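Section 4: Setting the Dial and Running Your First Load

Okay, so the Jestier is level, the hose is on, and you've let it stand a while (if you skipped Section 3, please go back, I'll wait). This part goes fast. I wrote it up for the Mirnport kitchen after the third person asked me how to start the thing, and I've kept fixing it ever since. Last changes 6 October 2021.

Before you start

You'll want a dry cloth, the small measuring cup from the accessory bag, and a clear counter on the right side so your elbow has somewhere to go. I always take my rings off too, but that's me.

Steps

1. Check that the knob is pushed all the way onto its post. It should sit snug, with no wobble. If it spins freely without clicking, pull it straight off, line up the flat side and push it back on.

2. Fill the cup to the 40 line and pour it into the tray. Slowly! The tray is shallower than it looks and I have mopped up more than one cupful.

3. Close the lid until you hear it catch.

4. Turn the knob clockwise to the first mark. You only need a light touch – a fingertip on the edge of it will do, and if you're leaning on it you're pushing too hard.

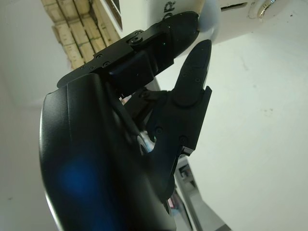 5. Wait for the little tone, then turn on to the second mark. There's a pause of around 2 minutes before you hear much of anything. Go make coffee.

6. When the tone comes again, turn the knob back to zero and open the lid.

Caution: Never force the knob counterclockwise past zero. The stop inside is thin, and a replacement has to be ordered from Manurung under part number 363. Mine took most of September to get here.

Note: Wipe the knob with a damp cloth and nothing stronger. Sơn Dương tried the Flerkon degreaser on his and it went sticky, and it has stayed sticky through every wash we've given it.

If it won't start

Lid first. It's nearly always the lid – open it, check the rim for crumbs, close it again. Then look at the plug. If you still get no tone, set the knob to zero, unplug the machine, count to ten and go back to step 3.

Descaling comes up in Section 5, and you can leave that alone until the counter reads 4000.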